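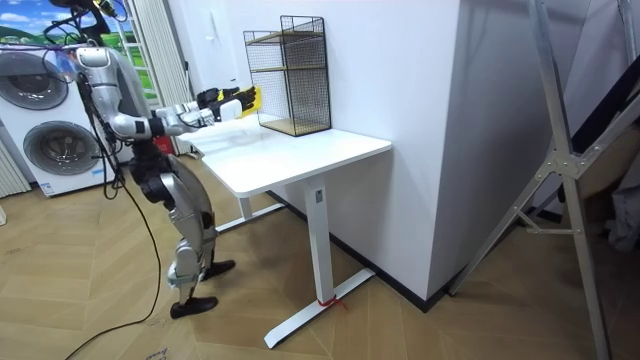

A humanoid robot reaches over a white desk.

Prameck has confirmed the next hero for its arena game Ergate, and if you read the forums at all you already know the name. Rajput is a front-line tank who joins the roster in November, alongside a patch the studio is calling its biggest rebalance yet. It said the same of the last one.

The pitch is that Rajput gets stronger the longer he stands his ground. Each enemy hit adds to a meter, and at 50 points he can plant his banner, which slows everyone in a small circle and shields his team. His ultimate, Last Gate, blocks a lane outright for a few seconds. On paper that sounds like a nightmare for anyone who plays melee, and the short gameplay clip did little to calm that worry. It was recorded against bots that walked straight into the banner one after another.

Lead hero designer Kinga Borbély said in the studio's update that Rajput "rewards patience" and that the team had "learned a lot" from the launch of Somemine, the mine-laying support who arrived in the spring and had to be nerfed twice in her first fortnight. Players who spent that fortnight being blown up in their own base may want to see the numbers first. Prameck hasn't shared any win rates from its internal tests.

The patch also cuts the respawn timer late in a match and takes 40 points of armour off every tower. Borbély says this will lead to shorter games. Perhaps it will, though the same promise came with the jungle changes in the summer, and matches still drag on well past the point where one side has plainly won.

Then there is the price. Rajput will cost 3000 shards for anyone who doesn't buy the season pass. A daily win pays 50, so those playing for free are looking at a long wait – two months of wins, if they never miss a day and spend nothing else. Pass holders get him at once and can take him straight into ranked, where new heroes used to be locked for a week. The studio gave no reason for dropping that rule.

A public test server opens before the patch goes live. Prameck says feedback from it will be "taken into account", but has not said how long the test will run.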